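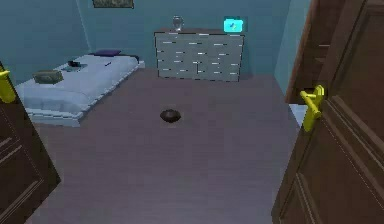

Indoor Navigation and Planning Group, Mimmont Laboratory

Notebook entry, February. Doorway traversal, simulated house.

Purpose. To establish whether the revised costmap settings in the Nandotar planner permit passage through double-door openings without manual waypoints. The previous entry recorded repeated refusals at the bedroom threshold. The planner treated the two open door leaves and their yellow lever handles as one inflated obstacle and reported no path.

Configuration. Inflation radius was reduced and the decay made steeper. Door leaves are now loaded as a separate semantic layer, with handles represented by their own collision boxes in place of the padded outline of the whole leaf. The small round object on the bedroom floor remains in the obstacle layer. It is low enough to fall beneath the simulated lidar plane and must be picked up by the depth channel alone. Colleagues repeating this work should confirm that the depth channel is enabled before launch, as the default profile leaves it off.

Procedure. Batches of 30 runs were executed with the old settings and 30 with the new, using the same start poses and seeds. The planning budget was held at 800 ms per query in both batches. Goals were placed in the bedroom and in the bathroom. All logs were written to the Zurnura store under the current branch name.
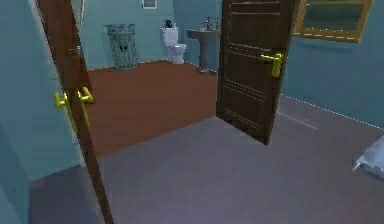
Source: simulator render, Mimmont Laboratory

Observations. The bathroom threshold is the harder of the two. The right-hand leaf stands at an angle to the opening and hides part of the sink from the approach side, so the local map is incomplete when the first plan is requested. Under the old settings the planner committed to a path early and then oscillated once the sink entered the map. Under the new settings it replans at the threshold and the oscillation is much reduced, although it has not been eliminated.

A second matter concerns the wire basket at the back wall. Depth returns pass through the open weave and land on the wall behind, and the occupancy estimate flickers between free and occupied from one update to the next. The voxel persistence filter written by the Bautista team was applied from run 113 in the continuous log numbering. The estimate settled, at the expense of slower clearing elsewhere in the map. The mirror on the wall outside the bathroom has not yet been given a reflective material model and should not be used in any judgement on sensor behaviour.

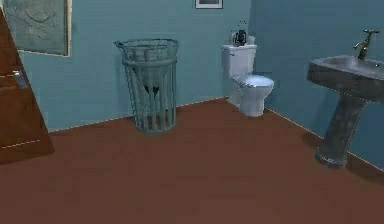
Should the persistence filter be switched on for the whole house?
Only in rooms that contain mesh or wire objects, until the clearing rate has been tuned. In other rooms it leaves stale cells behind moving obstacles.

Outstanding items. The door layer still assumes fixed hinge angles and will need to read them from the simulator state. The handle collision boxes were entered by hand and should be generated from the asset files. Travel times have not been analysed, and the two batches are not to be compared on that measure until the clock offset in the logger is corrected. The configuration used for this entry is tagged in the repository, and the earlier one has been kept beside it.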